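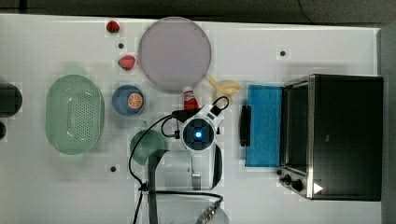
December, Tadlow bench, started just after lunch

Right, writing this up while I'm still cross about it. The arm stopped dead again during the Trastama tidy-up run, same fault as last time: protective stop, joint torque over limit, code 56. It had got to attempt 17 and I was starting to feel quite smug about the new gripper mount!

My first thought was the payload setting (I'd swapped the mount and couldn't swear I'd typed in the new weight). Checked it, and it was fine. Then I pulled up the log from the Tosstead controller and the wrist torque climbs in a slow ramp before the stop, every single time, always when the wrist winds round towards the oven side. A knock would give you a spike. A ramp looks much more like something pulling, and my money is on the cable: the clip nearest the wrist had slid along and eaten all the slack.

I've put the clip back, tightened it, and left a proper loop. Also dropped the wrist speed to 66 per cent for now, so if it snags again it'll do it gently. 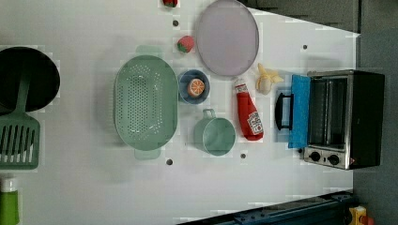
Can we just clear the stop from the pendant and carry on?
Only once you've gone and looked at the cable. I cleared it twice from the chair this morning without getting up, and that was daft of me. Press the stop button in, check the whole run by hand from base to wrist, then release and reset.

Went back to it after tea. Jogged the wrist slowly through the bad range with a finger on the stop and the torque trace stayed flat, so I did 8 short runs at the reduced speed. No stops. I don't trust it yet though, as the old clip held for ages before it crept, and I'd like one of the screw-down ones from Mac Carthaigh instead of another push-fit (there may be a couple in the drawer under the printer, haven't looked). 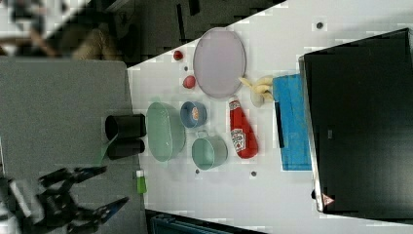

Gripper at the green bowl end, objects laid out on the table.

Still to do: mark the clip position with paint pen so we can see if it moves, add the torque trace to the run screen, and put the speed back up in small steps. Please leave it at 66 until I've done the clip.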